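May, late, tea gone cold beside me

I meant to write only a few lines tonight, but it has been one of those good long days and I'd like to get it down before I forget half of it. Mbali had us start on the new batch for Trisness, which is the cup and carrier job, and she wants 238 runs before we let the model train on anything. We got through 68, which pleased everybody, Povilas most of all (he had bet me a muffin we'd stall at 10!).

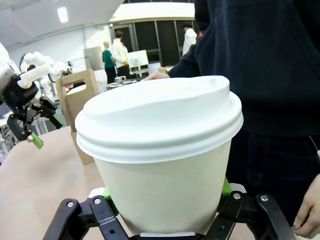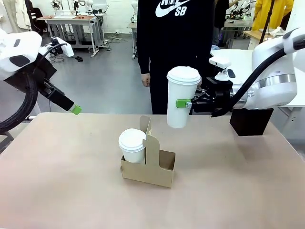 My own worry all week has been the last few centimetres, where the cup has to drop into its slot. Heino thinks the wrist view should do most of the work there, and I've been stubbornly on the side of the fixed one. With the tall cup up in the right gripper and the shorter one already in the left slot, the fixed view gives you the empty slot and the divider tab together, and I can't see how the model learns the spacing without that. From the wrist you get a grand big lid and not a lot else. Still, Heino made his case so kindly over lunch that I've agreed to train it both ways, 5 tries each, and let the numbers settle it.

Luana is rewriting the labels so a run with a nudged carrier gets its own tag. I must remember to send her my list in the morning, and to pay Povilas nothing whatsoever.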